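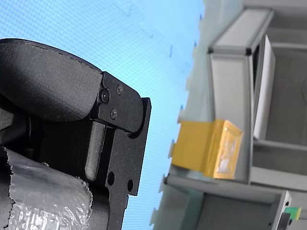
*Blue foam mat and gray furniture, with a yellow-orange box to the right*

# About Fesgate

Fesgate helps students apply to dental and veterinary schools abroad. We started because we had read too many websites run by companies that do the same thing, and we didn't believe most of what was on them.

You should be just as hard on us. Ask any admissions agent who pays them. In most cases it's the university, per enrolled student, and the applicant never hears the number. We charge the family a flat fee of $768, the same for every school on our list, and we take no commission from any of them. If a school isn't on our list, we'll still tell you what we know about it. Sometimes that's very little.

## What we do

We check your transcripts against each program's entry rules, tell you which exams you still need, and send the paperwork. We read your letter and mark the parts that sound copied. We don't write it for you. For interviews, you get two practice sessions with someone who has sat on the other side of the table.

We work with 11 schools. There used to be more. We dropped several after our own students told us the "English-language program" switched languages once they reached the clinic, which is a bad time to find out.

## Numbers, for what they're worth

Since we opened, 1,376 people have filled out our first form. Most of them never applied anywhere through us, and a good share were told by us that they shouldn't. Last year 126 students started a program. We don't publish a "success rate" – every agency picks its own way to figure one, and ours would look great too if we left out the people who quit in August when the tuition bill came.

## Who we are

**Cadi Rees** runs admissions. She spent years in a university registrar's office and still reads fee schedules for errors.

**Severyn Kuzmenko** handles veterinary applicants and anything to do with student visas.

**Stefaniia Chornovol** is a dentist. She leads the practice interviews and is known for long silences after weak answers.

**Lev Sydorenko** keeps the books and answers the phone before noon.

## What we won't promise

A place. A scholarship. A license to practice back home, either. Licensing boards change their rules, and a degree they accept today may need an extra exam by the time you finish. Call your board yourself and get the answer in writing. If an agent says there's no need – and we've heard it said – find another agent.

Refund terms are on the fees page. Read them before you pay us, and send questions to Lev.

*Page last updated October 25, 2018*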